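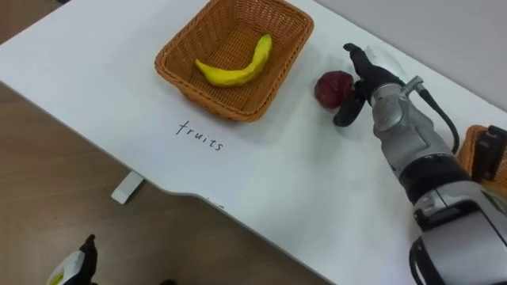 Recording Urban Birds from a Fixed Point

1. Choose the point

Pick a public spot with a clear view of at least two sides of a tall building, or of one side and the open sky next to it. Sidewalks, plazas and the top level of a parking structure all work if access is open. Write down the location once, as a street corner and a compass bearing, and use the same wording on every sheet. At Gillies Square our point is the northeast corner, bearing 210 degrees.

Do not change the point during a season. If scaffolding or a new sign blocks the view, close the series and start a second one under a new code.

2. Set the watch length

One watch lasts 30 minutes. Start on the hour or the half hour. Early watches (before 8 a.m.) produce more song and fewer people; late afternoon is better for swifts and for gulls moving to roost. Keep morning and afternoon watches in separate columns.

3. Equipment

Binoculars, 8x magnification. Higher powers are hard to hold steady against a building and have a narrow field.
A watch or phone with the correct time.
Pencil and printed sheets. Ink runs in rain.
A clipboard with a cover.

A spotting scope is optional. It attracts questions and takes up sidewalk space, and few city records depend on it.

4. Scan pattern

Divide the building into horizontal bands by floor. Begin at the roofline and work down, left to right. Spend extra time on ledges, vents, drainpipes and the undersides of balconies. After each full pass, lower the binoculars and check the sky with the naked eye for one minute.

Listen between passes. Falcons and wagtails are often heard before they are seen. Mark a bird that was only heard with an H.

5. Filling in the sheet

Write one line per contact: time, species, number, band, behavior. Use the short codes on the back of the sheet. If the same bird returns, put R in the number column and leave the count alone. When two observers disagree, enter the lower number.

If the species is uncertain, record the group ("small falcon," "large gull"). Matvii Onyshchenko checks the sheets for the Pendow group and sends back any species name that has no supporting note.

6. Nest sites

Do not write the exact ledge of a nest on a shared sheet. Enter N and the band only, then send the detail separately to the site recorder. For the Bidier building this is Marlene Magalhães. Stay at the fixed point for the whole watch, even if a closer view is available.

7. Entering the data

Type up each sheet within the week. Save as plain CSV with one row per contact. Dates go in year-month-day order and times in the 24-hour format. The Pendow file holds 2,292 rows, of which 765 are feral pigeon, so filter by species before making any chart.

Blank watches must be entered too. Use the code ZZ with a count of 0. Without them the hourly rate comes out too high.

The next sheet revision is due in April. Send corrections to the species codes to Lachlan Ogilvie before then.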